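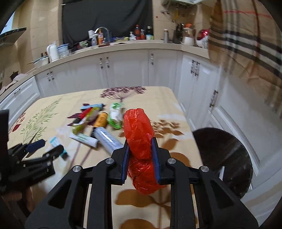 Text: Ilvana Terkoc

The tablecloth was bought in Skevau, at the Flundholm shop which is closed now. It is cream, with leaves and flowers printed on it, and its owner has strong feelings about it. "I would not do this work on a bare table," she told me. "When I see the leaves again, I know that I am finished."

The work is sorting. She has lived for 20 years in the same apartment on Wallner Street, and in all this time the drawers and shelves have filled with small things in plastic: tubes, packets, little bottles, bags inside other bags. In November she began to empty them, one drawer in one evening. She puts everything in a pile on the cloth and takes the pieces one after another.

I asked her why a pile. Many people would make rows at once.

"Rows are for the end," she said. "If I make rows too early, I begin to respect the things. A tube that stands in a row looks as if it has a right to be there. In a pile it must wait for me."

She has 3 boxes under the table. The first goes back to the drawer, the second goes to her sister, and the third is for the trash. She wanted a fourth box for the things about which she could not decide, but it was full after two evenings and she gave it up. "I put it in the closet and did not open it for a month. So I had my answer."

The soft bags are the most difficult, in her opinion. A bottle stands where you put it, but a shiny bag slides, and when you press it in one place it comes out in another. She takes such a bag by the middle and lets the top stand up. She learned this at Tutwood, the mail-order company where she packed parcels for 7 years. "There we had roughly 300 parcels in one day. Your hands learn it, and later you cannot explain it to anybody."

Does she miss that job? She thought about it for a while and moved her chair closer to the table. "I miss the tape machine," she said. "And the long tables. This one is good for coffee, but it is short for serious work."

We talked also about colors. She remembers packages by color and almost never by name, and when her sister asks on the telephone for a certain cream, she must ask back whether it is the yellow one or the blue one. Her sister finds this annoying.

The kitchen is still waiting. She plans to begin with the drawer beside the stove, after she has washed the cloth.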